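Stalley Workshop Course - Handout 4
Sorting by shape and by colour

Please read this sheet before the practical hour. Lorna Halliday will collect the answers.

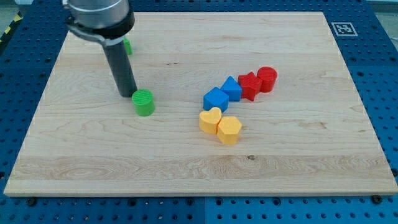 In the last lesson we spoke about classes. An object can belong to two classes at the same time: a red star is a star, and it is also a red thing. When you sort, you must first choose one rule and write it down.

Exercise A. Take one set of printed blocks and put them on the board. Sort by colour only. Ask your neighbour to guess the rule.

Exercise B. Mix the blocks again and sort by shape. A cube and a prism of the same blue now go to different groups - this is where most mistakes were made in August.

Exercise C. Write two sentences about which rule was easier for you.

Reading: Forer, page 13, and the short text by Ní Bhriain, page 9.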